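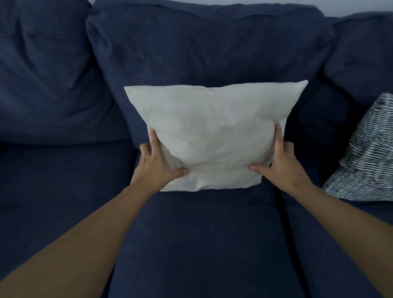

Cushions are the most fun part of setting up your Dornside sofa, and they make a bigger difference than almost anything else you will do to it. Once the back cushions are filled out and sitting straight, the throw pillows go on top, and this is where you get to play a little. A plain cream-white pillow stands out beautifully against navy fabric, and the middle back cushion is a great first place to try it. Hold the pillow low on both sides, with your thumbs on the front, and you can tip and turn it until you like the angle. A few soft wrinkles in the cover are part of the look, so leave your iron in the closet!

Section 3: Dressing the sofa

Before you start

Your sofa should be in its final spot with all the seat cushions in place. Throw pillows are packed flat at the Skestar warehouse and need time to fill out, so take them out of their bags the evening before if you can. Wash your hands first if you bought any of the light covers.

Fluffing the back cushions

1. Lift one back cushion off the sofa and stand it on its side on the seat.

2. Push in on both ends with flat hands, then let go. Do this some 20 times, turning the cushion as you work. You will feel the filling start to spread out and get springy again – it's very satisfying.

3. Reach into the corners from the outside and pinch the filling up into them. The top corners are the ones that sag first.

4. Put the cushion back with the zipper facing down and press it firmly against the frame.

5. Repeat with the other back cushions, then stand back and check that the tops line up.

Note: New cushions may look a little uneven for the first few weeks. Swap their places every now and then so they all get their share of being leaned on.

Filling and placing the throw pillows

1. Open the zipper all the way. Fold the pillow insert in half and slide it deep into the cover.

2. Let the insert open up inside. Work its corners into the corners of the cover, starting with the two farthest from the zipper.

3. Close the zipper slowly, holding the lining out of the way with one finger.

4. Squeeze the pillow from the sides, then from the top and bottom, until the filling feels even.

5. Set it on the seat and lean it back. For a relaxed look, let one top corner sit higher than the other. For a neater look, square it up and smooth the front with your palm.

Caution: Never pull a zipper that feels stuck. Back it up, free the fabric and try again.

Caution: Dark fabric can rub off on light covers when it is damp. If you have just spot-cleaned the sofa, let it dry fully before the pillows go back.

Choosing an arrangement

Adom Nartey, who drew up the Dornside range, likes a single pillow in the middle. Afia Owusu from our fabric room puts 2 at each end and swears by the Pacheco weave for the outside pair. Try both! Moving them takes a minute, and the same sofa can feel completely different by dinnertime.

Covers are removable. For washing, see Section 4.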